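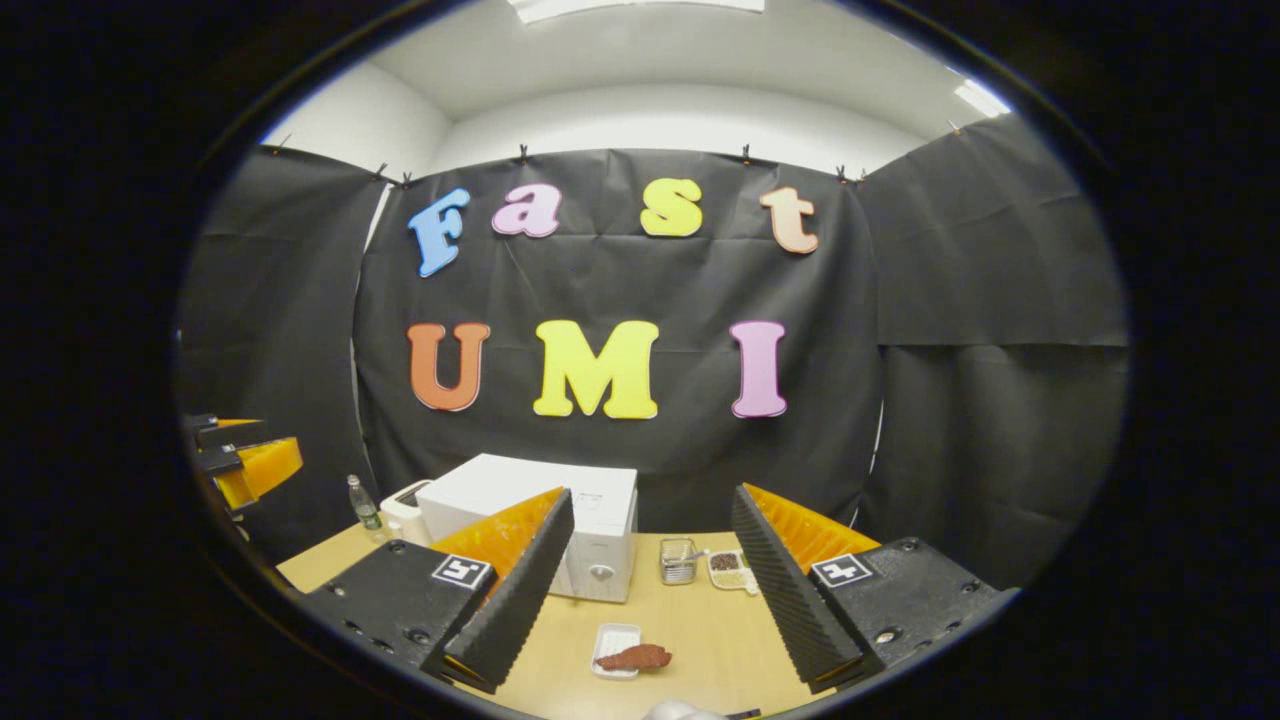 May 2, 2024 – Bench 2, student manipulation project

Present: me, Hiwot Kassa, the two Lisine students for the first half.

Carried over from last session
Left finger was walking out of its mount. Hiwot pulled the base block, cleaned the threads and put it back with blue threadlocker on the two long screws only. The short ones bottom out before they grip, so they need a washer or a shorter screw. I ordered shorter ones from Clindier. Until they come, check the block by hand before every run and write down that you did it. Last time we lost most of an afternoon to a finger that was a couple of millimeters off and we blamed the tracking.

Table
Kitchen layout again: black cloth at the back and down both sides, letters still on the back panel. White tray front and center with the brown strip on it. Mesh cup and the dish with the seeds and grains stay to the right of the white appliance, bottle over by the left wall. Please leave the back row alone between sets. If you have to move the cup to get at something, put it back before the next demo, and if you can't remember where it was, start a new set.

The cloth needs a pull. It has sagged into folds again. I don't think it hurts anything, but I would like to steam it before the June demo day.

Task for this block
Pick the strip off the tray, lift clear, hold, set back down on the tray. One hand only. The other gripper stays out to the side and does nothing. We will get to two-handed passing after this one is solid.

Start position is wherever you are comfortable, as long as the tray is between the fingers and both finger tags can be read. Vary the approach angle a little from one demo to the next. The Atthorpe team last year did all of theirs from the same elbow position and their policy fell apart when the tray moved a hand's width.

Runs
Set A – 10 demos, Hiwot. Kept 9. The one thrown out was a double grab, where she closed, opened and closed again. It might be useful later as a recovery example, so it is in the "odd" folder and not deleted.
Set B – 10 demos, me. Kept 6. Three were too fast on the lift and the pose jumped. On the fourth I set the strip down half off the tray.

The total in the project folder is now 1,416 kept demos across all tasks. That number includes the old cup-stacking ones from the fall, which we agreed not to train on for this. Somebody should split the folder. I will do it if nobody has by next session.

Notes on technique
Slower than feels natural on the way in. Hiwot counts to three under her breath from the moment she starts moving and it works well, so copy her.

Close until the orange backing starts to bend and then stop. Squeezing harder only tips the strip. The ridged pads hold it fine with light pressure when you take it near the middle. Near either end it swings.

Don't rest your wrist on the table edge. I did this in Set B without noticing, and all of those demos come in low.

Lighting
Ceiling panels on, blinds down. One of the students asked if we should add a lamp from the side. I said no for now. We want the tags readable more than we want it pretty, and a side lamp would throw the shadow of the hand across the tray. Could try it as a separate set once the basic policy runs.

Training
Started a run on the Bustamante machine with Sets A and B plus last session's tray demos. Same settings as before except a shorter action horizon. Hiwot wanted to change the learning rate as well and I asked her to hold off so we can tell which change did what. She has a copy of the config ready for the next one.

For the students' report
They need a paragraph on how the data was collected and one on what got thrown out and why. Use the counts above. Please don't write "high quality data" without saying what we checked, which was tags visible all the way through, one clean close, strip ends fully on the tray.

To do
– shorter screws in when they arrive, both fingers
– steam cloth
– split the demo folder
– second tray, same size, different color (ask at the Lisine store room)
– write the one-page start checklist and tape it to the bench
– look at the pose jumps from Set B frame by frame before throwing them out for good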